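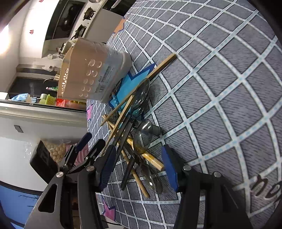

Who should pay for a village well after the donor has gone? The users should pay for routine repairs, and the district should pay for anything below the pump head.

Dernska has 66 hand pumps serving 1,758 households. Zenari drilled most of them and left no repair budget. A small monthly fee would cover seals and rods - the parts that wear first.

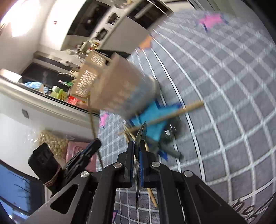 Larger faults are a different matter. A collapsed casing costs more than a village can save in a year, and the district already holds the drilling records. Fudar splits its costs this way, with a fund of 2,000 per pump. I would put the same rule in every grant agreement, before drilling starts.

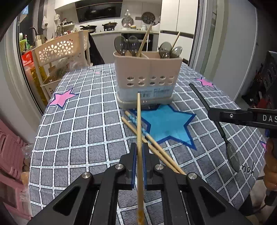 *Sorting utensils: chopstick in the gripper, holder behind.*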